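Repetition and Sourcing in Online Coverage of a Celebrity Breakup

Jirayu Ongart and Ilari Halonen
Project report, Media Studies methods course

1. Background

When the pop duo Zunetti split up in May, the news reached most readers through entertainment blogs. Neither singer gave an interview in the weeks that followed. The only primary material was a short statement put out by the duo's label, Buschmann, and a canceled date at the Stutenberg open-air festival. Coverage continued daily all the same. This report examines what that coverage was made of, and how much of it can be traced to a source.

Earlier course projects on gossip writing looked mainly at tone. We left tone out. Our unit of interest is the claim: a statement of fact about either singer that could in principle be checked, such as a sum of money, a place of residence, a new relationship, or a recording contract.

2. Research questions

RQ1. What share of posts contains at least one claim that goes beyond the label statement?
RQ2. Where such a claim appears, is a source named, described without a name, or absent?
RQ3. Does the time of publication have any relation to the answer to RQ2?

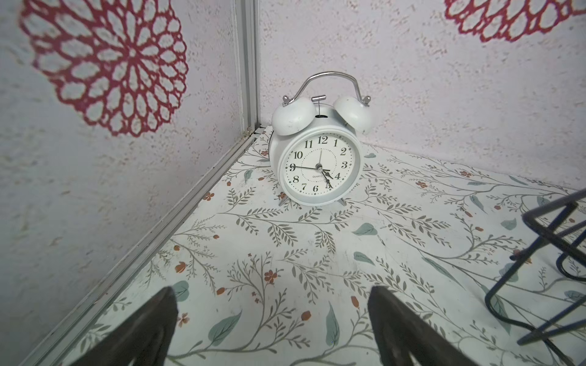
Photo: I. Halonen

3. Data

We collected 2,000 posts published in the four weeks after the label statement. The search string was the duo's name plus either singer's first name. Posts were saved as plain text with headline, byline, time stamp, and outgoing links. Comments were not saved.

Duplicates were removed in two passes. The first pass removed identical texts. The second removed posts that differed only in headline or in the closing line, which is common where several sites belong to one publisher. We also removed concert listings, shop pages, and posts in which the duo appeared only in a tag. The remaining set contains 1,239 posts. All results below refer to this set.

Time stamps were converted to the time zone of Dollach, where the label has its office. Some sites overwrite the stamp when a post is edited. In those cases we used the earliest time we could find, usually in the site's feed.

4. Coding

Each claim was placed in one of 6 categories: money, residence, relationships, health, contracts, and other. Sourcing was coded separately as named, unnamed ("a friend of the couple," "an insider"), linked only, or none. A link to another blog was coded as linked only, even when that blog named somebody. The rule is strict and lowers the count for named sources. We kept it because a reader of the post alone would not see the name.

Both authors coded a shared sample first and compared the results. Agreement was good for money and contracts and poor for relationships. The main problem was hedged wording. A sentence such as "fans are convinced she has moved on" reports an opinion held by fans but works as a claim about the singer. After discussion we coded these sentences as claims with no source. The shared sample was then coded again from the beginning and the first round was discarded.

5. Results

5.1 Claims beyond the statement

Most posts contained at least one. Relationships was the largest category, followed by money. Posts with no additional claim were mostly short news items from the first day, which quoted the label and stopped there. Longer posts nearly always went further.

Figures for personal wealth were the most stable claims in the set. One estimate of the duo's joint earnings appeared with the same wording on many sites, and its link chain ended at a ranking page that gave no method. Claims about residence changed often. One of the singers was placed in several cities in the same week.

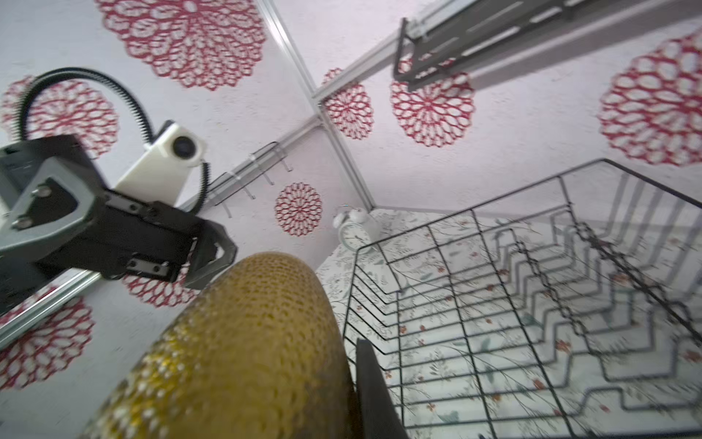 5.2 Sourcing

Unnamed sources were more frequent than named ones in every category except contracts. Contract claims usually cited Buschmann or a festival press office, and these could be checked against public pages. For relationships, the typical case was a link to another post, which linked to a third. We followed the chains by hand. Many ended in a deleted page, and a few returned to the post where we had begun. Plotted by day and site, the missing end points look much like the surface of the golden-yellow object pictured: small, irregular holes spread over the whole area. There was no single site or day whose removal would have repaired the record. We therefore report broken chains as a separate outcome and do not count them under "none."

5.3 Time of publication

Posts published after 9 p.m. were more likely to rely on an unnamed source or on a link alone. The difference is visible but should be read with care. Larger sites publish mainly during office hours and also have more staff to make calls, so hour and site size are mixed together in our data. We tried splitting the set by publisher, but the night groups became too small to compare.

6. Limitations

The search string misses posts that used only a nickname. Video was excluded, and a good part of the discussion took place there. Overwritten time stamps affect RQ3 more than the other questions. The category "other" grew during coding and now holds material, mainly about pets and tattoos, that might have been given its own code.

We did not contact any of the sites. The report makes no judgment on whether a given claim was true, only on whether a reader was given a way to find out.

7. Division of work

Ongart wrote the collection script, handled the removal of duplicates, and drafted sections 3 and 5.3. Halonen prepared the codebook, followed the link chains, and drafted sections 4 and 5.2. The remaining sections were written jointly. The codebook and the list of post addresses are stored in the course folder. The saved texts are not included for copyright reasons.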